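Fendlow Kitchen Bench Pack

Build a marble-topped kitchen on your home computer and put a robot arm to work in it! Fendlow is a simulated bench for anyone planning an arm in the shed or a shared workshop, and we've had a brilliant time making it. The wrist view is our favourite bit, as you get right down among the cutlery.
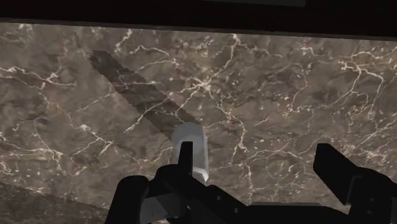
Wrist view: gripper at the knife handle, serrated blade on brown marble.

Swap to the room view and you can see how much space a full arm takes up over a counter (more than we'd guessed). There's a deep opening beside the worktop too, so your paths have to allow for the edges. We've run over 2,000 practice reaches on the Groviswood workshop PC and still find new ways to get the elbow wrong.

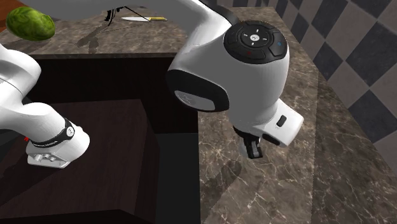 What you get
Kitchen scene with 7 starter tasks
Wrist and room views, both at 60 frames a second
Nulov path planner, home licence
Harasym joint settings file, plain text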